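Features > Machines at Work > When Robots Slip

The Longest Fumble in Putenthorpe

A robot hand let go of a cup, and it took a roomful of very stubborn people a month to find out why

I love a good failure story, and the one they tell at Clullon is the best I've heard in years. It has a mystery, a wrong suspect, and a villain you could lose under a fingernail. It also has a cup, which is where everybody there starts when you ask.

Clullon is a small robotics outfit on the edge of Putenthorpe, and what it does all day is teach robots to handle the stuff on your kitchen table. Cups, plates, bowls, toy food. Pick it up, move it, put it down, do it again. If that sounds dull, I can only tell you I meant to stay for an hour and was still there when the lights in the parking lot came on. Watching a machine work out how to get hold of something you'd grab without looking is wildly absorbing!

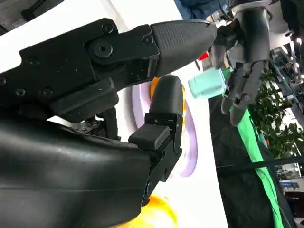 Page 28

The trouble began on a Monday, on a job the team calls the table reset. Two arms share one table. Their control software, Gekik, decides which arm goes where and how hard each hand should squeeze. The hand had done the cup lift 300 times in a row without a miss, and people had stopped watching it, the way you stop watching a washing machine. Then it closed on the cup, lifted, and opened in midair. The cup bounced, rolled, and went under a shelf.

"We laughed," says Joyce Obura, who runs testing at Clullon. "It was funny! Then it did it again after lunch and we stopped laughing."

A plastic cup on the floor hurts no one. But a hand that lets go when it hasn't been told to is a safety matter, and Obura treated it as one from that second drop. She stopped all work near people. She taped a line on the floor. For the rest of the investigation you stayed behind the tape when the arms had power, even if your coffee was on the other side.

The first suspect was the grip pads. Rubber picks up dust, dust makes things slide, and a worn pad was the sort of thing they'd seen before. So they cleaned the pads, then swapped them, then ran 200 lifts. No drops. They took the tape up. The next morning the hand dropped the cup twice before ten o'clock, and the tape went back down.

What bothered Obura was the recordings. When something slides out of a grip, the fingers stay closed and the object creeps. In these clips the fingers were opening. Only a little, and fast, but they were opening, and Gekik's log insisted the whole time that they were shut. "The log was calm," she says. "It was the calmest log I ever read."

So they went looking for a way that a hand could believe it was closed while it wasn't. They changed the object to see if the weight mattered. They changed the approach angle. They brought in soft things, on the theory that something squashy would show the change in pressure better than a hard cup would. 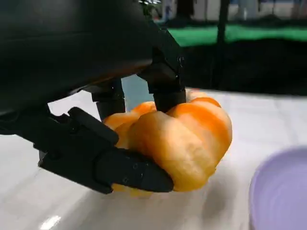

Getting a grip: black fingers close on a pumpkin-shaped test object.

The soft objects were what cracked it. With foam you can see the squeeze. On a good lift the dents held steady all the way up. On a bad one they filled back in just as the wrist turned past a certain point – always the same point, always turning the same way. After that the drops stopped looking random. You could call them out before they happened, and people did, loudly.

Obura took the wrist apart that night. Inside was a small connector made by a supplier called Shakya, and one of its pins wasn't seated all the way. At most wrist angles it touched. At one angle it lifted away for a moment, the finger sensor went silent, and Gekik filled the silence with the last number it had heard. Then the signal came back, the software saw what looked like a sudden jump in force, and it did the polite thing and eased off. Out went the cup.

She pushed the pin home with her thumb. I asked if she wanted to throw something. "I wanted to frame it," she said.

The pin was the cheap part of the repair. The bigger job was Gekik, which had been trusting old numbers without saying so. Now, when a finger goes silent, the arm stops where it is, holds its grip and sounds a buzzer. Every connector gets a tug test before the cover goes on, and the wrist is turned through its full range under power before anyone is allowed inside the line.

Before she would lift the tape for good, Obura asked for 500 clean lifts in a row, with the wrist going through the bad angle on every one. They got to within a few dozen on the first try, and then the buzzer went off. A different finger, a different pin. The arm froze with the cup still in its grip, and the room cheered.

The second run went all the way. The tape is still there, though, a bit scuffed now, and visitors are asked to stand behind it.

Contact the magazine | Copyright, all rights reserved | Back to top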